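Section 5. Comparing Finger Sets on the Flip-Tile Board

This section describes the bench trial used to compare finger sets on the Tridard parallel gripper. Complete Section 4 (wrist camera alignment) before you begin. The trial requires a tabletop board game with hinged character tiles, a plain table, and a controller running the Jerer motion software.

5.1 Preparing the bench

1. Stand the board upright on the table. Place its face toward the arm.
2. Route all cables away from the path of the wrist.
3. Install the first finger set. Tighten the screws in the order shown on the insert supplied with the fingers.
4. Home the arm and confirm that the stop button is within reach of the operator.

CAUTION: Keep hands clear of the board whenever the arm is enabled. The fingers can close without warning if a queued command is still active.
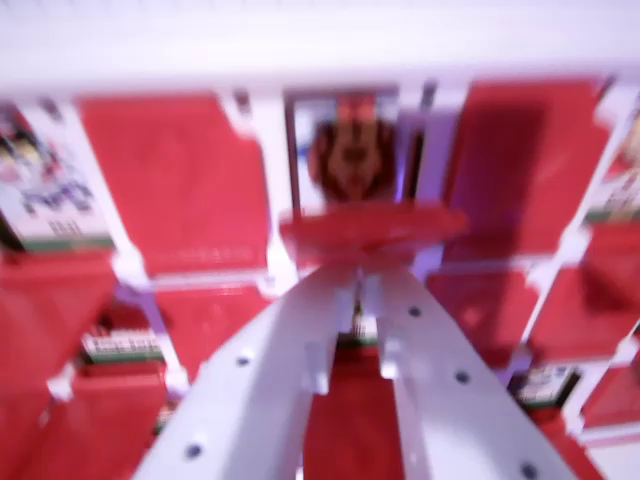
Approach speed has a direct effect on the quality of the wrist camera view. The default value is 30 percent, and the first pass of any trial should be made at that setting or lower. Camera views should be checked for blur before they are used for alignment. When the lettering on the cards is smeared and the edges of the compartments look soft, as they do in the view supplied with this step, the operator should not use that view to set a target point. Reduce the speed, or add a pause at the end of the approach, and record the view again.

5.2 Setting the tile pattern

5. Raise the tiles that will serve as targets and lower the others. A mixed pattern is preferred, so that the fingers must work beside both standing cards and lowered tiles.
6. Write the pattern on the trial sheet. Use the same pattern for every finger set.
7. Move the fingers to the ready position in front of the bottom row and save it as READY.

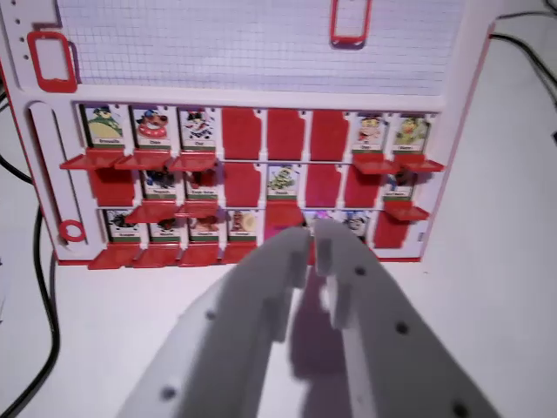 Prepared by the Technical Writer, Gripper Products, Athumani

The ready position should place the fingertips near the bottom row with a narrow gap between them. Check the view for shadows on the table. A soft shadow beneath the fingers is acceptable, but a hard shadow across the target tile may cause the tile finder to report a false edge. Move the lamp if necessary.

Note: Notched tips are easier to line up by eye than plain tips. Record the tip shape on the trial sheet – it cannot be read from the controller log.

5.3 Running the comparison

8. Select TRIAL from the Jerer main menu and load the saved pattern.
9. Run 13 attempts with the first finger set. Do not adjust the grip force between attempts.
10. After each attempt, enter the result as Clean, Touched Neighbor, or Missed.
11. Return to READY and compare the camera view with the trial sheet.

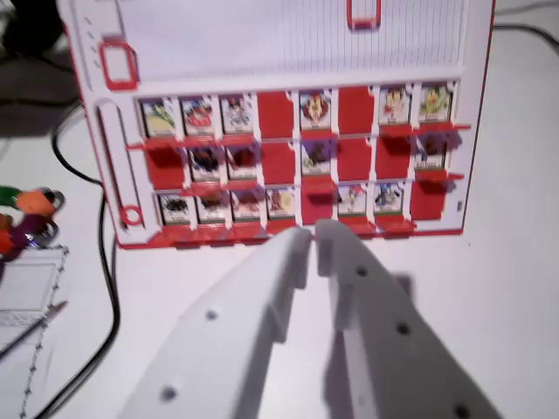 Figure 5-3. Fingers in front of the board, with standing cards and lowered tiles in all three rows.

12. Install the second finger set and repeat steps 8 through 11.

If the board has shifted, discard the last attempt and reset the board before continuing. Results from a shifted board must not be combined with earlier results.

5.4 Close-range check

13. Jog the arm toward the top row until the tile behind the fingers is easy to make out.
14. Confirm that the fingers do not touch the rail above the tiles.

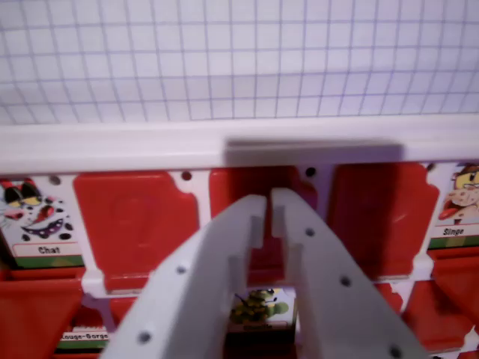 Ziteo, 23 Dec 2023

The close-range procedure was revised at the Ziteo test site and replaces the version issued in July. Card names may be used as reference points during this check. On the French-language board, "Chat" and "Singe" are legible on either side of the red tiles and may be entered as the left and right markers. A card that is blurred or hidden by a finger should not be used.

15. Enter both markers and select SAVE.
16. Inspect the finger screws and tighten any that have loosened. Finger sets must be replaced after 4,000 cycles, regardless of appearance.

Retain the trial sheets with the controller log. Proceed to Section 6 for grip force settings.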